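Search this site
Enter keyword

The Gurneck Center for Sculpture: A Conversation with the Artist in Residence

The Gurneck Center for Sculpture has welcomed its winter resident, a ceramic and mixed media artist whose new series, Wuten, opens in the main gallery in January. The Center's education office met with the artist in the upstairs studio at 2 p.m., shortly after the kiln had been unloaded.

The series takes its name from the town where the artist spent two years as a student. "I did not set out to make work about a place," the artist said. "I was making lidded jars, and the shapes kept coming back to the water towers there. At some point I stopped resisting that and gave the jars the name of the town."

Wuten will consist of 140 small vessels, shown on low shelves along the north wall. Each is pinched by hand and left unglazed on the outside. The artist described the work as slow. "A jar takes me most of a morning. If I hurry, the lid warps and I have to start over."

The residency is supported by the Jovden Fund, which provides a stipend, studio space and a materials grant of $2,747. The artist spent most of the grant on clay and firing fees. "The rest went to shelving - good shelving costs more than people expect." 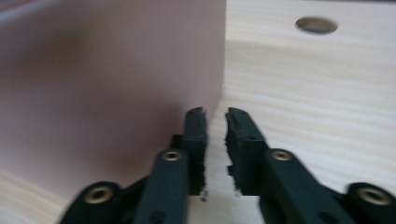
On Color and Restraint

Visitors who remember the artist's earlier exhibition at Cervantes Hall may be surprised by the quieter palette. That show relied on bright enamel and found metal. "I was tired of shouting," the artist said. "With these I wanted someone to stand close for a while before deciding anything."

Asked whether the change is permanent, the artist declined to say. A set of larger wall pieces is already planned, and those may bring back the metal.

On Teaching

As part of the residency, the artist leads an open workshop for adults, with no prior experience required. "People come in wanting to make a mug. I ask them to make the same small bowl until they are bored with it, and then we talk about mugs."

The workshop will continue through the end of the exhibition. Registration is handled at the front desk of the Center.

Share this article (2)

Comments

claymorning
I took the workshop. Very bored with my bowl. Signing up again.

R. from the east side
Will the jars be for sale after the show closes?

pottersmom
Loved the Cervantes show and sorry to hear the enamel is gone, but I will come see these.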